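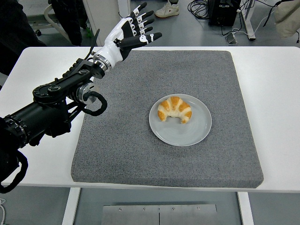

白い机の上、指を開いて伸びた手。

Abera 発酵記録データセット はじめにお読みください

Aberaは、家庭でインジェラの生地を仕込んだときの記録を集めた、小さな表形式のデータセットです。インジェラというのは、テフという細かい穀物の粉を水で溶き、何日か置いて酸味を出してから薄く焼く、エチオピアやエリトリアの主食です。焼いたことのある方ならご存じのとおり、同じ粉と同じ水を使っても、台所が変われば生地の機嫌もずいぶん変わります。その変わり具合を、できるだけ書いた人の言葉ごと残しておきたいと思って作りました。

もともとはLensa Sisayが自分の台所で付けていたノートが始まりで、それを見たMulugeta Hailuが「うちの分も混ぜてほしい」と言い出し、親戚や料理教室の知り合いにまで話が広がって、いつのまにかこの大きさになりました。そういう成り立ちなので、きれいに設計された調査を期待して開くと、少し拍子抜けするかもしれません。どうか気長にお付き合いください。

収録内容

本体は仕込み一回を一行とした表で、全部で368行あります。記録を寄せてくれたのは23世帯です。期間は世帯ごとにばらばらで、11月から書き始めた家もあれば、二回だけ書いてやめてしまった家もあります。やめた家の分も消さずに入れてあります。二回分の記録でも、読むと案外おもしろいのです(とくに二回目の備考欄は、ぜひ一度読んでみてください)。

ファイルは次のとおりです。

batches.csv 仕込みの記録本体
households.csv 世帯ごとの道具と水の種類
notes_ja.txt 備考欄の日本語訳
notes_orig.txt 備考欄の原文(アムハラ語、オロモ語、英語が混ざっています)
CHANGES.txt 変更の履歴

batches.csv の列について

batch_id
仕込みの通し番号です。途中で重複に気づいて削った行があるため、番号には飛びがあります。詰め直すと昔のノートと照らし合わせられなくなってしまうので、そのままにしました。

household
世帯の記号です。households.csv の同じ列とつながります。名前や住所に戻せる対応表は公開していませんし、今後も公開する予定はありません。

flour
粉の種類です。teff_white、teff_brown、mix、other のどれかが入ります。mix は大麦や小麦、米粉などを足したもので、割合が分かる場合だけ備考に書いてあります。「いつもの」とだけ書かれていた行は、本人に聞けたものは直し、聞けなかったものは other に入れました。

flour_g、water_g
粉と水の重さで、単位はグラムです。カップで量っていた家には、普段のカップに普段の粉を入れて一度だけ量ってもらい、その値で換算しています。換算した行は converted 列が yes になっています。比率を細かく見たい方は、まずこの列で分けてからお使いください。

starter
前回の生地から取り分けた種(エルショ)を使ったかどうかです。used、none、unknown のいずれかです。市販のイーストを足した行は yeast 列のほうに印があります。両方に印のある行も間違いではなく、急いでいるときにそうする家がいくつかあるのです。

room_c
置き場所の室温です。一日に何度も測った家は朝の値を採りました。温度計のない家は空欄です。空欄をゼロとして読み込むと台所がたいへん寒いことになってしまいますので、読み込みの設定にはお気をつけください。Mulugetaが一度やってしまい、半日悩んでいました。

hours
仕込みから焼き始めまでの時間です。上澄みを捨てた時刻は discard_h という別の列に入っています。

eyes
焼き上がりの表面に開いた穴、いわゆる「目」の出来を、焼いた人が1から5で付けたものです。完全に主観です。同じ4でも、家によって意味が違います。うちの祖母なら4は付けないだろう、という出来に気前よく5を付けてくださる方もいて、そこも含めて記録だと考えています。

sour
酸味の強さで、付け方は eyes と同じです。

note_id
備考の番号です。備考のある行は140行で、残りは空欄になっています。

集め方と整え方

記録の多くは紙のノートや冷蔵庫に貼ったメモに書かれていたもので、Lensaが手で打ち込みました。打ち込んだあとにMulugetaが声に出して読み上げ、Lensaが紙を見ながら確かめるという、たいへん古風な方法で照合しています。油染みで読めない数字は推測せず、空欄にしました。

打ち込みにはCaleoという自作の入力フォームを使っています。フォームと呼ぶのも恥ずかしいくらいの簡単なものですが、時刻の入力で午前と午後を取り違えにくいように作ってあり、これだけはちょっと自慢です。単位の換算と列の並べ替えはDrustovという短いスクリプトが受け持っています。どちらも tools フォルダに入れてありますので、ご自分の記録を付けるときにどうぞご自由にお使いください。

備考の訳について

備考欄は、正直に申しまして、このデータでいちばん手間のかかった部分です。「昨日より若い」「まだ黙っている」「もう歌っている」といった書き方がたくさん出てきます。泡が立つ音を「歌う」と言う家があり、同じ様子を「笑う」と書く家もあって、訳すときに揃えてしまうかどうか、ふたりで長いこと話し合いました。結局、揃えずに原文のまま訳し分けることにしています。集計には不便でしょうが、読み物としてはこのほうがずっと楽しいはずです。訳の誤りや、もっとよい言い方に気づかれた方は、note_id を添えてお知らせいただけると大変うれしいです。

向いている使い方、向いていない使い方

室温と発酵時間の関係をざっと眺めてみる、授業で欠損の多い表の扱い方を練習する、備考を読んで自分の台所と見比べる、といった使い方には向いていると思います。粉の銘柄どうしの優劣を決めたり、保存の安全性を判断したりするのには使わないでください。酸度の測定も微生物の検査もしていませんし、失敗した回を書かなかった家もきっとあるはずです。うまくいかなかった日にノートを開く気になれないのは、よく分かります。

それから、標高の列がないことについて何度かお尋ねをいただきました。最初に聞いておけばよかったと、今になって思っています。次の版では、教えてくださる世帯の分だけ追加するつもりです。

既知の問題

households.csv の水の種類で、filtered と boiled の両方に当てはまる家が filtered だけになっています。
夏時間の切り替えをまたいだ仕込みで、hours が一時間ずれている行があります。見つけたものには dst 列に印を付けましたが、まだ残っているかもしれません。
notes_orig.txt は UTF-8 です。古い表計算ソフトで開くとアムハラ語の部分が四角に化けることがあります。テキストエディタで開けばたいてい読めます。

変更の履歴(抜粋)

現在の版は2020年4月13日に公開しました。前の版からは、converted 列を新しく設けたことと、備考の訳を見直したことが主な違いです。前の版は Fiston という名前の別フォルダで配っていましたが、列名がだいぶ違いますので、混ぜてお使いにならないようお願いします。

利用条件

出どころとして「Abera 発酵記録データセット」と書いていただければ、複製も加工も自由です。備考の文章をまとまった量で引用されるときは、世帯の記号も一緒に載せてください。書いてくれた人たちが、自分の言葉を見つけて喜びますので。

記録を寄せてくださる方へ

新しい世帯の参加はいつでも歓迎です。毎回書かなくてもかまいませんし、テフが手に入らない土地で代わりの粉を工夫している方の記録は、とくに読んでみたいです。tools フォルダの中の blank_form.txt を印刷して、冷蔵庫にでも貼ってお使いください。書き込んだ紙の写しを送っていただければ、打ち込みはこちらでいたします。字のきれいさは気にしなくて大丈夫です。Lensaの字で、もう十分に鍛えられております。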